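The Second Life of the Office Desk

Most wooden desks leave an office well before they wear out. A lease ends, a floor plan changes, and furniture with decades of service left in it goes down the freight elevator to a bin. The top is generally sound. The finish is the weak part, and in a working office the finish fails in predictable places: under the wrists, along the front edge, and wherever a mug has been set down every morning for years.

Refinishing a desk is an old trade, but refinishing one for computer work is a narrower problem than restoring a dining table. The surface has to resist skin oil and hand cream. It has to tolerate alcohol wipes. It should not throw ceiling light back into the eyes of the person sitting at it, and that last requirement rules out more products than the first two. 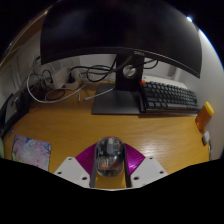
MILLEY, July 29, 2024

Cameron Dunbar has run Brelia, a two-bench refinishing shop on the east side of town, long enough to have stripped the same desk twice. The shop takes desks and meeting tables only. In May it completed its largest order to date, 97 desks for an accounting firm that had priced new furniture and balked.

Every desk was logged on arrival with a gloss reading taken at 60 degrees. Full gloss on that scale sits well above 70 units, satin in the middle range, and matte below 10. The highest reading in the accounting lot was 72, on a desk that had spent most of its life under a blotter. The lowest was 19, taken from the bare strip where a forearm had rested.

"People think the dull patch is the damaged one," says Dunbar. "Often the dull patch is the only part of the desk you can look at for eight hours."

Reflected glare depends on geometry as much as on sheen. A ceiling fixture directly ahead of the sitter, above and beyond the screen, sends light down to the desktop and up at an equal angle toward the eyes. Moving the desk so that the fixtures run along either side usually does more than any change of coating. Where the desk can't be moved, a satin finish scatters the reflection and lowers its peak brightness. The total light coming off the wood is much the same.

Pale woods complicate the matter. A light top under a bright ceiling raises the luminance of the lower field of view, and the eye adapts to it. A very dark top has the opposite fault, since paper on it looks harsh by comparison. Dunbar's preference is a mid-tone, and the shop will tone a pale veneer slightly if the client agrees in writing.

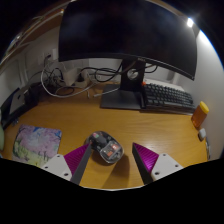 Stripping is the stage at which most desks are lost. Solid tops will accept a scraper and a second attempt. Veneered tops won't. Modern face veneer is commonly thinner than a millimetre, and a random orbital sander with a coarse disc can go through it at an edge in seconds. Brelia uses a chemical stripper on all veneer, followed by hand sanding with the grain, and doesn't permit a powered sander within a hand's width of any edge.

The final grit matters more than customers expect. Sanding too fine before an oil-based coat burnishes the surface and limits absorption, so the film sits on top and lifts early. Sanding too coarse leaves scratches that stain will find. For water-based coatings the grain is first raised with a damp cloth, left to dry, and knocked back once by hand.

On coatings, the trade is divided. Hardwax oil is easy to repair, because a worn area can be cleaned and recoated without touching the rest of the top. It also needs that attention regularly, and offices seldom give it. Two-part waterborne polyurethane lasts far longer but comes off in one piece or not at all. The shop's current choice is Driltow, a two-part product in satin, applied in three thin coats with a light abrasion between the second and third.

Curing is where schedules slip. A two-part coat may be dry to the touch in a few hours and still be soft enough to take the print of a rubber foot a week later. Brelia holds each desk for ten days and asks clients to leave mats and monitor stands off the surface for another ten.

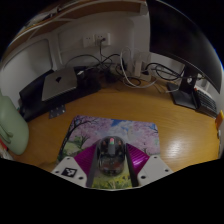 Mouse and printed mousepad on a wooden desk.

Rubber and soft vinyl remain a hazard after that. Plasticizers in some mats migrate into the coating and leave a tacky rectangle that no cleaner will shift. Felt and cork backings are safer. Lifting the mat once a week costs nothing.

The cost works out at $300 per desk for a standard rectangular top, pickup included. Nnaji, a furniture broker that resells cleared office stock, now sends the shop its better tops and scraps the rest for their frames. Its minimum for acceptance is a flat top with intact edges. Cup rings are acceptable. Black rings, where moisture has reached iron and tannin in the wood, are treated with oxalic acid and quoted separately.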